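Gostcombe snack box scheme to pack 1000 parcels for new students

August 16, 2026

Gostcombe Community Larder will pack and give out 1000 snack boxes to students arriving in the town this autumn, more than in any year since the scheme began. Packing is now under way at the Larder's hall on Irach Street and will carry on until the last boxes have gone out to the halls of residence.

The boxes are free. Each one holds a mix of sweet and savoury snacks from different parts of the world, along with a card giving the opening times of the Larder and the names of local shops where the same kinds of food can be bought.

The scheme was set up by Chepkoech Rashidi, who runs the Larder, after talking to students who had moved to Gostcombe from abroad and missed the food they had grown up with.

"People told us the first few weeks were the hardest," she said. "They didn't know where the shops were and they didn't have much in the cupboard. A box of snacks is a small thing but it gets people talking in the kitchen, and that was what they said they wanted."

Students who took part last year were asked in April what they would change. Most wanted more savoury items and fewer biscuits, and several asked for things they could share. The contents have been changed to suit.

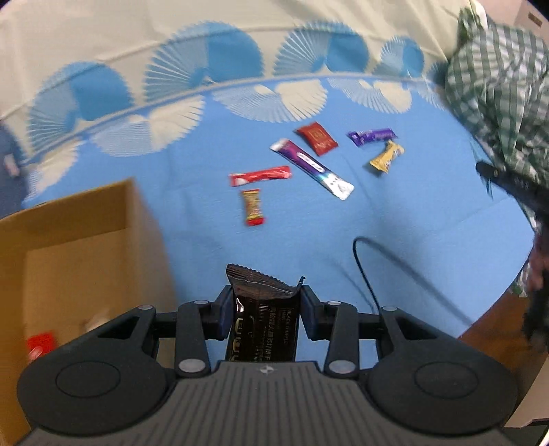 Wrapped sweets, crisps and other small packets all go into plain cardboard boxes. Everything is kept in its own sealed wrapper so that the ingredients and dates can be checked, and packers have been asked to put heavier items in first and leave anything that crushes easily until the end. Boxes without meat are packed at a separate table and marked on the lid.

The snacks have been bought with a grant from Plarine, a packaging firm based in the town, which has also given the boxes. Erick Mrema, the firm's site manager, said staff had been keen to help.

"We make boxes all year and rarely see what goes in them," he said. "A group of us spent an afternoon packing last month and we will be back to do it again before term starts."

Boxes will be handed out at 9 collection points, including the Sepúlveda Building on the main campus, the town library and the bus station. Students need to bring proof that they have a place on a course. They do not need to book, and each student may take one box.

The Larder is still looking for people to help with packing. Sessions last four hours, with a break for tea, and helpers must be 16 or over. Those under 21 who would like the hours signed off for a college award should say so when they put their names down.

Gifts of unopened snacks are also welcome and can be left at the hall during opening hours. Items must be in date and have a full list of ingredients on the packet. The Larder cannot take home-made food or anything that needs to be kept in a fridge.

To help at a session, or to ask for a collection point to be added, call in at the hall or speak to any member of the Larder team.

ENDS

Notes to editors

Gostcombe Community Larder offers low-cost food and a weekly shared meal to people living or studying in the town.

Chepkoech Rashidi and Erick Mrema are both available for interview. Requests should be made through the Larder office.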